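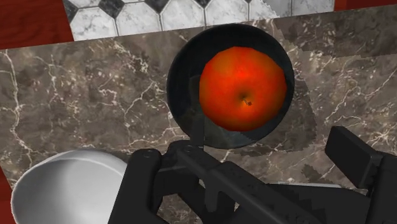

Handkamera in der Simulation, Küchenszene: Apfel in der dunklen Schale, links unten die weiße Schüssel.

Ticket: Demos für »Apfel umlegen« werden beim Export verworfen
Projekt: Sadano / Datensammlung Küche
Gemeldet von: Kwesi Abubakari
Angelegt: 2020-08-22
Status: in Arbeit

Liebe Leute im Support,

erst einmal vielen Dank für die schnelle Hilfe beim letzten Mal, seitdem startet der Simulator auf Kotgate wieder ohne Murren! Leider muss ich mich schon wieder melden. Wir nehmen gerade per Fernsteuerung die Vorführungen auf, aus denen das Modell lernen soll, den Apfel aus der dunklen Schale in die weiße Schüssel zu legen. Aufgenommen sind 124 Durchläufe, nach dem Export finde ich im Datensatz aber nur noch 28. Im Protokoll steht bei den fehlenden jedes Mal »Episode ohne Erfolg verworfen«, und das kann ich mir schlecht erklären, denn ich habe mir einen ganzen Schwung davon in der Wiedergabe angesehen (mit viel Kaffee) und der Apfel landet brav in der Schüssel.

Was ich bisher probiert habe:
Export auf Cirnness wiederholt, gleiches Ergebnis.
Physik-Schrittweite zurück auf den Standardwert, keine Änderung.
Szene neu geladen und 5 frische Demos aufgenommen, davon kam eine durch.

Viele Grüße und ein schönes Wochenende
Kwesi

Antwort Support (Zakaria-Team):
Hallo Kwesi, danke für die ausführliche Meldung, damit lässt sich wunderbar arbeiten. Die Erfolgsprüfung verlangt, dass der Apfel in der Schüssel zur Ruhe kommt und der Greifer vollständig offen ist. Schau doch bitte einmal nach, wie lange nach dem Loslassen noch aufgezeichnet wird. Ich habe den Verdacht, dass die Aufnahme zu früh endet.

Nachtrag Kwesi:
Volltreffer! Ich beende die Aufnahme immer gleich beim Öffnen, da rollt der Apfel natürlich noch ein bisschen. Mit längerem Nachlauf sind die nächsten Demos alle im Export gelandet. Offen bleibt für mich, ob sich die alten Durchläufe noch retten lassen, indem man den Endzustand einfach weiterrechnet. Es steckt doch fast eine Woche Arbeit darin.

Antwort Support:
Das müsste gehen, die Simulatorzustände sind ja mitgespeichert. Ich baue ein kleines Skript und hänge es hier an. Bitte die Rohdaten bis dahin nicht löschen.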